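La cellule de test USB de Kelero est repartie en août, après une révision un peu plus longue que prévu. Deux bras, un étau, une carte à la fois. Arrêt complet de l'îlot, puis redémarrage par étapes. Le point sur ce qui a été fait, et sur ce qui reste.

## Pourquoi l'arrêt

Depuis le début de l'été, les insertions ratées s'accumulaient. Fiche qui bute sur la coque du port, reprise, nouvelle butée, mise en défaut. Au bout de 8 défauts dans la même équipe, l'atelier a coupé. Pas de casse côté cartes, mais deux fiches aux bords marqués et un câble de test à jeter.

Premier suspect : la caméra de poignet. Fausse piste. Brinkmann, qui a livré l'intégration, a repris les images des cycles en défaut et n'a rien trouvé d'anormal côté calibration. Le décalage venait de plus bas. L'étau avait bougé sur la table, très peu, mais toujours dans le même sens, et la position apprise ne correspondait plus à rien. A cela s'ajoutait l'usure du bout des doigts des pinces : la fiche pivotait un peu au moment de la poussée.

Deux causes donc, qui se masquaient l'une l'autre. D'où le temps perdu.

## Ce qui a été repris

Les doigts d'abord. Jeu complet remplacé sur les deux pinces, même dessin facetté qu'avant, imprimé chez Masitard. Kelero avait demandé un devis pour des doigts usinés, refusé pour l'instant : trop lourds, trop chers, et le délai aurait repoussé la reprise à la rentrée. On garde l'imprimé, on change plus souvent. Nouvelle règle : remplacement tous les 200 cycles, usure visible ou pas.

L'étau ensuite. Démontage, nettoyage de la vis, contrôle du jeu de la mâchoire mobile. Rien à changer. Il est reposé avec l'axe de la vis à l'horizontale dans la vue de la caméra de tête, côté serrage vers la gauche, et la position a été réapprise de zéro. Les opérateurs avaient pris l'habitude de corriger un point par-ci par-là dans le programme ; toutes ces retouches ont été effacées.

Dernier morceau, la séquence. Carte sur chant entre les mâchoires, connecteurs accessibles. Les deux pinces dégagées pour le contrôle de position, puis approche de la fiche et poussée dans le port. Le contrôle se fait désormais avant chaque série et plus seulement le matin.

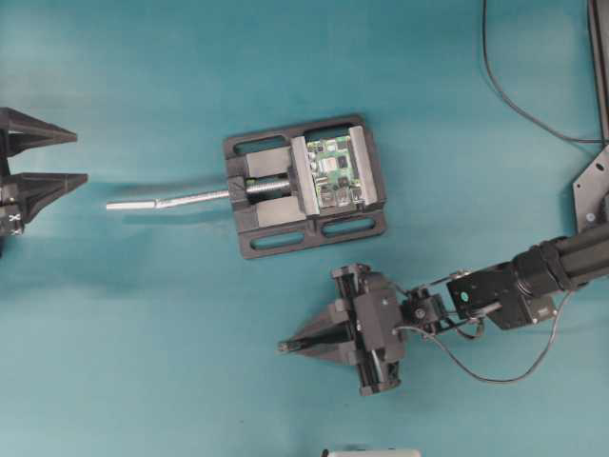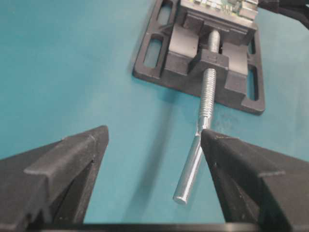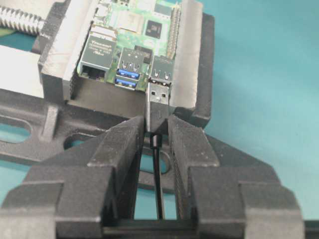
## Les réglages retenus

Pour ceux qui ont le même poste, les consignes affichées à côté de l'îlot depuis la reprise :

- Serrage : à la main, jusqu'au contact franc, pas plus. La carte ne doit pas se cintrer. Une carte trop serrée décale la rangée de ports et on retombe sur le défaut de départ.
- Prise de la fiche : par le boîtier plastique, jamais par le câble. Le câble descend entre les doigts, vérifier qu'il ne passe pas sous l'étau.
- Vitesse d'approche : ramenée à 6 mm/s sur la fin de course. C'est lent, ça se voit sur la cadence, l'atelier assume.
- Effort : seuil d'arrêt abaissé. En cas de butée le bras recule, une seule reprise autorisée, ensuite appel opérateur.
- Câbles des bras : garder du mou au poignet, rien de tendu en bout de course.
- Table : chiffon sec avant chaque série. Pas de produit, ça laisse des traces et la vision n'aime pas.

Le point sur la reprise unique a fait débat. L'ancienne version en autorisait plusieurs d'affilée, ce qui explique en partie les fiches abimées.

## Essais de reprise

Série de validation : 100 insertions, sur des cartes de rebut, sans défaut bloquant. Quelques reprises au début, le temps de caler la hauteur de poussée. Brinkmann a signé le procès-verbal dans la foulée et la cellule est repassée en production le lendemain à l'ouverture.

Cadence encore en dessous de celle du printemps. Kelero préfère attendre avant de remonter la vitesse, et veut d'abord voir comment vieillissent les nouveaux doigts.

## Et la suite

Deux chantiers ouverts. Un bridage de l'étau qui ne dépende plus du coup de main de celui qui le pose : Masitard doit proposer une cale imprimée, on attend un premier essai. Et côté logiciel, Skudora prépare une mise à jour du suivi pour que la dérive de position remonte en alerte avant les premiers défauts. Pas de date annoncée.

En attendant, relevé manuel dans le cahier de l'îlot, une ligne par série : nombre de reprises, etat des doigts, remarque éventuelle. Les deux équipes sont priées de le remplir, y compris quand tout va bien. Le cahier est rangé dans le tiroir du poste, avec les fiches de rechange et le jeu de doigts suivant.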